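Unit 4 handout – Two cameras, one controller
Posted 2018-09-11. Read before lab. Bring your Unit 3 code, working or not.

## Where we are

Last unit ended with a joint-space controller that could follow a list of waypoints. It had no idea what was in front of it. This unit adds cameras, and most of the trouble comes from time and frames, so that is where the notes spend their space. Vision models come in Unit 6.

The software stack is the same one you installed in week one:

- **Kunov** – the driver layer. Reads joint encoders, sends joint targets, runs at 100 Hz.
- **Clinon** – the logger and replay tool. Everything you publish can be recorded and played back.
- **Holanda** – the planner. It takes a goal pose and returns a joint path, or an error.

You write the part between Clinon's camera topics and Holanda's goal input. Please don't edit the driver layer to make your node work.

## 4.1 Frames you need to know by name

There are many frames in the transform tree and you will use five of them.

1. `base` – fixed to the torso. All goals go to Holanda in this frame.
2. `head_cam` – moves with the neck joints.
3. `wrist_cam` – moves with the arm.
4. `palm` – the frame Holanda tries to place at the goal.
5. `table` – set once per session by the calibration script.

A point seen in `head_cam` has to be carried through the neck joints to get to `base`. A point seen in `wrist_cam` has to be carried through the whole arm. The wrist chain has more joints in it, so encoder error adds up along the way. The wrist camera is usually much closer to the object, though, so a one-pixel mistake there means a smaller distance on the object.

Write your transforms as `T_a_b`, meaning "takes a point in b and gives it in a." If the inner letters match, the product is legal:

`p_base = T_base_palm * T_palm_wristcam * p_wristcam`

Most wrong answers on last year's Lab 4 were one inverse too many or too few. Check with a known point before you check with a moving arm.

## 4.2 What each view is good for

The head view gives layout: where the hands are in relation to the table and what lies between them. The wrist view gives local shape. It will often show one part of an object very large and leave out everything you would need to tell which object it is.
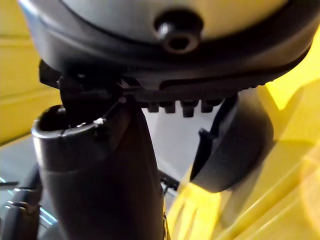

Wrist camera first, then head camera. Same session, same yellow surroundings.
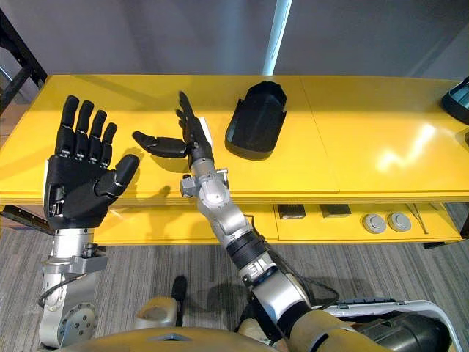

A detector trained on one kind of view should not be trusted on the other. Keep two detectors, or at least two sets of thresholds, and record which one produced each result. The message type has a `source` field for this. Fill it in. If the field is empty, the fusion node drops the message without a warning and you will lose an hour looking for it.

Color is a weak cue when the work surface is glossy. A highlight can turn a strongly colored panel nearly white, and a simple color threshold will then report a hole in the table. Use the table plane from calibration to decide what is table, and use color only as a second check.

Dark on dark is the other problem. If the hand and the object are both black, the boundary between them may be missing from the edge map. You know where the hand is from the encoders. Project the hand model into the picture, grow the mask by a few pixels, and remove it before you run detection. Do the same for your own arm's shadow if you can. It moves with the arm and is easy to mistake for something on the table.

## 4.3 Time stamps

Each camera message carries two times: `t_capture` and `t_receive`. Use `t_capture` for the transform lookup. The gap between them on the lab machines was 117 ms in the worst case we logged in November, and the arm can travel a good distance in that time.

The lookup goes like this:

 pose = tree.lookup("base", "wrist_cam", msg.t_capture)
 if pose is None:
 skip(msg)
 else:
 publish(pose * msg.point)

Do not replace `None` with the latest pose. It looks fine while the arm is still and gives you a smear of false points as soon as it moves. Skipping a message costs very little.

The joint buffer keeps 2 seconds of history. If your detector takes longer than that, the pose you need is gone. Look up the pose when the message comes in, store it with the picture, and run the detector after.

## 4.4 Fusing the two estimates

Start with a weighted average in `base`, with the weights taken from the variance of each source. Measure the variance with the arm parked, then again during a slow move, and use the larger value. A Kalman filter is allowed but gets no extra credit.

Reject before you average. If the two estimates disagree by more than about 13 mm, publish neither and log both. A disagreement that large usually means the two cameras have found different objects, and the midpoint between them is a place where there is nothing to grasp.

## 4.5 Lab work

Use the recorded log `brultov_table`, from the Brultov bench. You don't need the robot for parts A and B.

**Part A.** Replay the log. Plot `t_receive - t_capture` for both cameras. Hand in the plot and two or three sentences on its shape.

**Part B.** Write the hand mask. Run your detector with and without it and report how the false detections change.

**Part C.** On the robot, arms at half speed, hold the wrist still over a calibration marker and publish its position in `base`. Move the wrist, come back, and publish again. Report the difference. One team member keeps a hand on the stop button the whole time.

Hand in code and a short write-up through the usual folder. Name the file with your team number. Part C slots are on the sign-up sheet by the lab door, and unused slots go back in the pool the evening before.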